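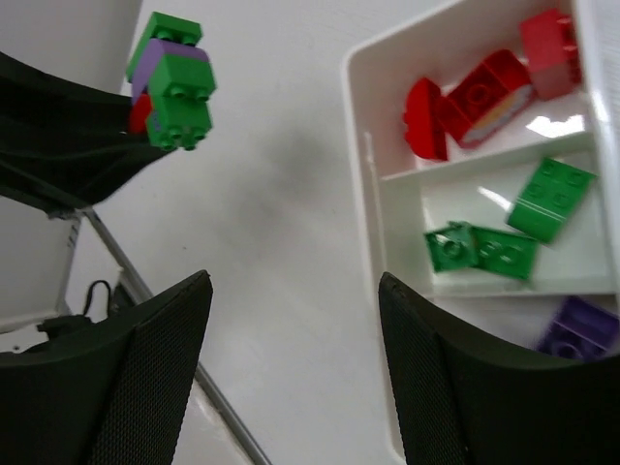 My aunt Sobia left me the bricks. Four biscuit tins of them, plus a carrier bag of the ones she called "the awkwards", and a note in her lovely slanting hand that said Sort these before you decide anything. Decide what? She didn't say. She never did say, my aunt!

So I had a go. I took a week in May, told everyone at Lashari I was decorating, and cleared the whole of the table. I bought a sorting tray from Sullwood (far too much money for a bit of plastic, I know) and tipped the first tin out with a noise that brought Araba up from the flat below.

"Is something broken?" she said.

"Only my resolve," I said, and she came in and put the kettle on as if she lived there.

We started with colour, which seemed the obvious way. Greens in one heap, reds in another. It went beautifully until teatime, when Araba held up a little tower, green and purple and green again with a bit of red poking out of it, and asked where she should put that.

"Pull it apart," I said.

"But somebody made it."

Well, yes. Somebody had, and I knew who, because I'd been there. I was 7 and it was raining and Sobia was meant to be minding me while my mum did her shift. We built the whole of Jotberg that afternoon, on the hearthrug. Jotberg was a town we had, up a mountain, with a mayor and a bakery and a terrible bus service. Green was for houses. Purple meant somebody important lived there, and I'd insisted on red for the baker's back door, though Sobia thought it was common.

I told Araba all this and she listened with her chin on her fist, still holding the baker's house in her other hand.

"So what's Predum?" she asked.

I hadn't said a word about Predum. I hadn't thought of Predum in 20 years! It was the other town, down by the sea, where Sobia said she'd go and live when she was fed up of us.

"Where did you get that from?"

She turned the tin lid over and slid it across to me. There it was on a strip of masking tape, gone brown at the edges: PREDUM, HARBOUR END. I grabbed the other lids. Jotberg, upper. Jotberg, lower. The last one only said Bus.

I'd muddled two of the tins by then, of course. Half the harbour was in with the greens. We sat there looking at it all, and then Araba got up and drew the curtains and switched the big lamp on, and asked me which side of the table was the sea.

We were at it until gone two. I kept ringing in to Lashari with stories about paint (I got quite good at undercoat) and every evening she came up with her slippers on and a packet of something. The lighthouse took us three goes. The bus still doesn't stop at the bakery, however we lay the road, and Araba has written to the mayor about it.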